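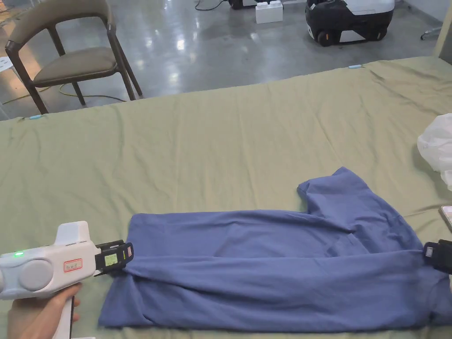
ボジェナ・ルトコフスカに言わせれば、布を扱う作業の決まりごとは、読んで覚えるよりも、まず一枚たたんでみて、あとから文書を開いたほうがずっとよく頭に入るのだという。トゥルホルム指針を初めて手に取る人にもよく引かれる言葉で、この指針の性格をなかなかうまく言い当てているので、項目の冒頭に置いておきたい。

トゥルホルム指針（英: Torurholm Guidelines）は、手持ち式グリッパーを使って衣類の取り扱いを実演し、ロボットの学習に用いる記録を作るときの作業規範である。正式な題名は「柔軟物実演の準備、実施および記録に関する指針」とたいへん長く、現場ではもっぱら「トゥルホルム」や、単に「指針」と呼ばれている。法的な拘束力はなく、採用するかどうか、またどの部分を採用するかは、それぞれの作業場に任されている。

成り立ち

初版は2018年12月29日に公開された。起草の中心になったのはボグダン・ドマンスキとウリエル・オロスコで、ふたりはそれまで、別々の作業場で書きためた覚え書きを手紙のようにやりとりしていたという。題材はタオル、シャツ、枕カバーといった、家のなかならどこにでもある布ばかりである。ところが覚え書きを突き合わせてみると、同じ「半分に折る」でも、つかむ位置も、手を離す頃合いも、できあがりの見なし方もまるで違っていて、まずは言葉をそろえるところから始めることになった（このときの用語表は、いまも付録としてほぼそのまま残っている）。

年が明けた1月にはヤブウォンスカで読み合わせの会が開かれ、クリスティナ・グウォヴァツキが用語の不ぞろいを丁寧に拾い上げた。「つまむ」と「はさむ」の区別をめぐる議論はとりわけ長く、最終的には「つかむ」に一本化されている。現在の本文は3つの章からなり、準備、実施、記録の順に並んでいる。

準備に関する規定

準備の章は、作業面と、そのまわりの床について定めている。作業面はベッドでも台でもかまわないが、衣類を広げるだけの余裕があり、下に敷いた布が作業中にずれにくいことが求められる。敷布の色は衣類と見分けのつくものを選ぶ。しわについては意外なほどおおらかで、きちんとアイロンをかけた面ばかりで記録を作ると、暮らしのなかの布から離れてしまう、という注釈まで添えられている。

衣類についても、初めの置き方をいつも同じにしないよう勧めている。広げた状態、片袖の折れた状態、丸まった状態などをほどよく混ぜ、どの状態から始めたのかを記録票に一言書き添える。ノステクスの作業場ではこの一言がだんだん長くなり、しまいには票の裏面まで使うようになったそうで、のちの改訂で「短い語句でよい」という一文が加えられた。
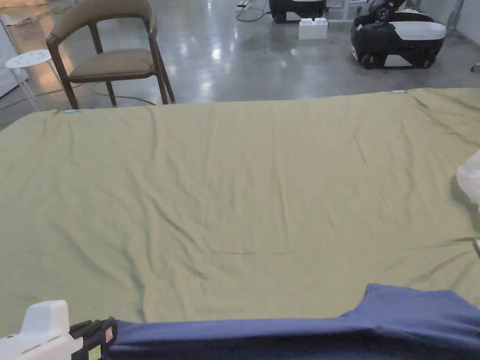
床の扱いは、改訂のたびに書き足されてきた箇所である。実演者は手元の布に気を取られているので、一歩下がった先に何があるのかを、始める前に確かめておかなければならない。家具を残らず運び出すことまでは求められておらず、暮らしの場に近い環境では、椅子や小さな腰掛けがあってもよい。注意したいのは床を這う配線で、椅子の脚のあたりを緑色のケーブルが通り、その下で輪を描いているような配置なら、人の歩く側にたるみが出ていないかを見ておく。電源タップの位置も同じように確かめ、車輪のついた機械が近くにある場合は、動き出さない状態にしてから布に触れる。

実施に関する規定

実施の章では、グリッパーの持ち方と、つかみ方、離し方が扱われる。握りは手首に無理のない角度を保ち、力を込めすぎない。布の端をつかむときは、折り重なりの何枚目までをはさむのかを決めてから近づける。ここが曖昧だと、シャツの前身頃だけを持ち上げるつもりが後ろまでついてくる、という誰もが一度は経験する失敗になる。

両手にそれぞれグリッパーを持ち、2か所で布を支える場合には、左右の間隔を急に広げないことが大切である。編み地のTシャツはよく伸びるので、張りすぎれば形がくずれ、たるませすぎれば途中の折り目がほどける。指針はちょうどよい張りを数値では定めておらず、「布が自分の重さで少し下がる程度」という、いかにも布好きの人たちらしい表現を用いている。袖を内側へ折り込む場合は、肩の縫い目を目安にするとよい。

失敗した実演の扱いにも一節が割かれている。つかみ損ねてやり直した場合、その場でつかみ直したのであれば続けてよく、途中で布を別のものに取り替えたのであれば、そこで記録を分ける。パストモントで行われた講習では、リシャルト・ヴィトコフスカが「やり直しも立派な手本です」と述べ、受講者をたいそうほっとさせたと伝えられる。

記録に関する規定
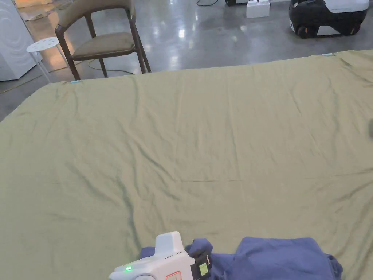 手持ち式グリッパーと濃紺の衣類。緑色のシートの奥の縁に水色のクリップが見える。

記録の章は最も短い。実演ごとに、衣類の種類、色、初めの状態、目標とするたたみ方を書き、機器に番号や名前を記したラベルがあれば、その表記も書き写す。表示灯や小さな画面を備えた機器では、それらが何を意味するのかを作業場ごとに一覧にまとめ、手の届くところへ置いておく。色の意味は機器によって異なるので、よその作業場の一覧をそのまま借りるのは避けたい。

見直しは100回の実演ごとに行うのが標準とされ、担当は2人、そのうち一方は実演に加わっていない人が望ましい。見直しでは、似た置き方ばかりが続いていないか、たたみ終わりの判断がぶれていないかを調べる。もっとも、小さな作業場では人の都合がつかないことも多く、その場合には日を改めて自分で見直してもよいという但し書きがある。

受容と批判

手順が平易な言葉で書かれている点は広く好まれ、家庭向けロボットの研究に初めて加わる人の手引きとしても読まれてきた。いっぽう、布の張りやしわの程度を数値で示さないことには根強い不満があり、測り方を定めた補遺を求める声が繰り返し上がっている。ドマンスキはこれに前向きで、オロスコは、測る手間のために実演がぎこちなくなることを心配しているらしい。補遺の草稿はグウォヴァツキのもとで整理が続けられており、靴下の章を独立させるかどうかも、あわせて話し合われている。

関連項目
柔軟物操作
遠隔操作と直接実演
作業場の床面配線
衣類のたたみ方の用語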